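Workshop notebook, block machine bench
13/03/2020

Started with the vibration table because it was the thing bugging me most. The Prumlow press had been turning out blocks that looked fine on the pallet and then crumbled at the corners the moment anyone picked one up. Afshin swore it was the sand. I swore it was the table. We've been having this argument since January and I think we're both enjoying it a little too much.

So I pulled the side cover and went at the mounts. There are four rubber mounts under the table and the back left one was so hard I could tap it with a wrench and hear it ring. The others were OK, not great. I swapped all of them anyway, no sense mixing old and new. The old bolts came out with a lot of swearing and half a can of penetrating oil (note to self: order more, I used the last of the good stuff).

Ran it empty afterward and the table felt completely different under my hand. Much smoother, and that awful rattle at the end of the cycle is gone! I put the cover back on with two bolts only so I can get in there again tomorrow.

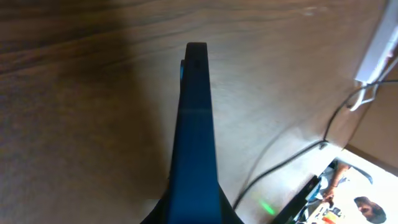 Mix trials

Eliseo made up three small batches for me in the pan mixer, all with the same cement and the same stone dust, only the water changed. I wanted to do the squeeze test on each one before it went in the hopper. First was too dry, fell apart as soon as I opened my fist. Second held together nicely and left my glove just damp. Third was basically soup and I knew it would stick in the mold, but we ran it so we'd have something to compare with.

It stuck in the mold. Took us ages with scrapers to clean it out and Eliseo was very polite about it.

The second batch gave the best blocks we've had off this machine in a good while. Sharp edges, even color, and the corners stayed on when I carried a couple across the yard. I pulled 12 for curing and put them under the plastic by the back wall, marked with yellow crayon. Please don't move them – Manouchehr, this means you, I know you want that space for the Maurya parts.

I weighed the lot afterward, and they're a lot closer together than the last set. One odd one out, light on one end, and I think that's the feed drawer not going all the way forward. It hesitates. Can't tell yet if it's the cylinder or just muck in the guide rails. I'll clean the rails first since that costs nothing.

Control box next. Anikó had rewired the timer for the tamper head and left me a very neat drawing, with the old wire numbers in pencil and the new ones in ink, bless her. I checked it against the terminals and found one pair swapped on the drawing but right in the box, so I fixed the drawing. The hour counter reads 1,038, which I'm writing down here because we keep forgetting to and then nobody can agree on when the oil was last changed.

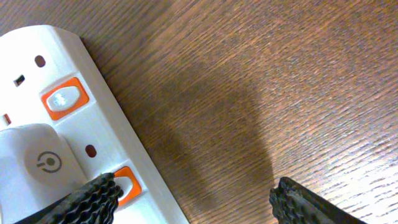
Wooden tabletop with white power strip.

Hydraulics

Oil level was down a finger's width below the mark. I topped it up and wiped everything down so I'll see where it's coming from. My money's on the fitting behind the tamper cylinder, it had that dark greasy ring around it. Azlan says the same fitting went on the Dorness machine and he ended up replacing the whole hose, so he's going to see if there's a spare left over from that job.

Pressure held steady through every cycle I watched. I didn't touch the relief valve. It's tempting to fiddle with it when the blocks come out soft, but with the new mounts in I'd like to see what the machine does on its own settings before we start turning things.

Then there's the mold itself. The wear plates on the long sides are grooved and I can catch a fingernail in them all the way down. Under quoted us for a new set and the price was OK, but they want the order in one go with the tamper shoes.
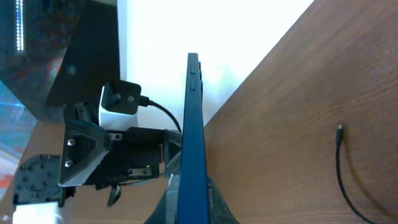 I'd rather get the shoes at the same time anyway, they've worn together and new plates with old shoes would leave a gap and we'd be back to ragged top edges. Afshin wants to try welding up the old plates and grinding them flat. I said he can have a go at the spare mold, which is scrap already, and if it comes out straight I'll buy lunch.

Order in from the yard is 300 hollow blocks. I don't want to start on it until the curing set has been broken, so if anyone phones, tell them we're still testing.

Left to do:
Clean feed drawer rails, both sides, and grease them
Put the rest of the bolts in the side cover
Ask Azlan about the hose
Penetrating oil
Check the mixer blades, Eliseo heard something scraping near the end of the last batch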